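Why I finally quit keeping my recipes in my head

My grandmother never wrote anything down, and for years I thought that was the proper way to cook. You tasted, you frowned, you added salt. Then last December I tried to make her plum dumplings for the whole family and got something closer to wet bread with a stone in it. My aunt ate two, bless her, and asked if there was soup.

So I bought a notebook. A fat green one from Stedley, the stationery place by the bus stop, 160 pages, and I started writing down everything I cooked, even the toast.

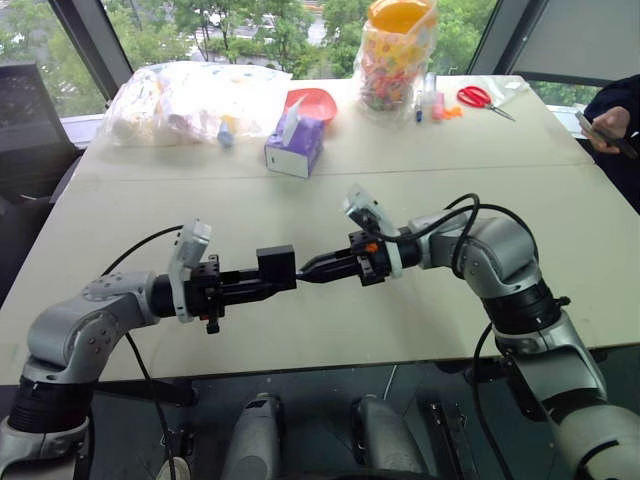 Two arms, one table.

The first few weeks were a mess. I'd write "some flour" and then stand there a month later with no clue what I'd meant by it! I finally got a cheap scale and began weighing things as I went, and that changed my cooking more than any fancy pan ever has. My dumpling dough wants a lot less potato than I'd been giving it. Who knew.

I also started writing down what went wrong. "Too much dill." "Oven runs hot on the left." "Do not answer the phone during caramel." Those notes are the ones I go back to most - I skip right over the pages where dinner came out fine. 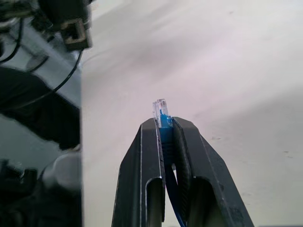
Posted by Kyrylo Antoniuk in Kitchen, 49 comments

My cousin keeps all of hers in a spreadsheet and thinks I'm living in the past. Maybe so, but I can find a page by its stains (beet is borscht, yellow is my mother's curry) and I've never once had to charge a notebook before making lunch.

The dumplings took me six tries. On the fourth I switched to the small sour plums from Shevchuk, the grocery near my dentist, and rolled the dough thinner, and they started to taste like hers. On the sixth my aunt had seconds and didn't bring up soup at all. 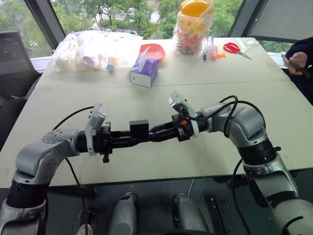
Grippers on either side of a small black block.

I'm nearly out of pages now, so it's back to Stedley for another one. I'll type up the dumplings next time, with proper weights. If you've got a good way to keep the plums from leaking, please leave it in the comments - mine still burst if I look away.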